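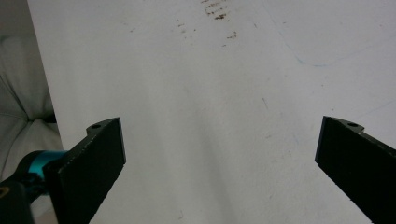 4.2 Collecting demonstrations by hand

Most of what goes wrong in teaching by remote control goes wrong between the operator's wrist and the robot's. In the Katside pilot our operators drove the arm from a desk, and they became very good at driving the arm from a desk. Their demonstrations were slow, full of small pauses, and faithfully copied by the policy, pauses included. For the present study we therefore took the arm away and gave people the grippers.

Each operator works with 2 hand-held grippers, one per hand, and performs the task at an ordinary table. We recorded 2735 demonstrations from 17 operators. Pose and jaw opening are logged at 50 Hz and later mapped to the arm by the Khalaf retargeting code, which is strict about joint limits in a way that people are not. Demonstrations the arm could never follow were dropped — a humbling step for those of us who had recorded them.

Instructions were kept short. Operators were told what the end state should be and left to find their own way there. Bimanual tasks took the most practice, as the free hand tends to wander off and help. Figure 3 shows an operator lifting a bottle with one gripper while the other stays open. 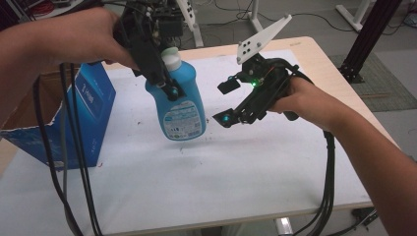 Figure 3. Bimanual demonstration with hand-held grippers. The left gripper holds the bottle by the neck.

Visix objected on reading a draft that hand-held collection only moves the trouble downstream: the operator never feels the limits of the arm, so the arm meets them alone, at run time. We take the point. Remote control at least fails in front of the person causing it.

Our answer is partial. We kept a small remote-controlled set, collected on the Unex rig, and mixed it in during the last stage of training. Its main use was to teach the policy how the real arm slows down near full reach, a subject on which the hand-held data is cheerfully silent. Section 5 compares policies trained with and without this set.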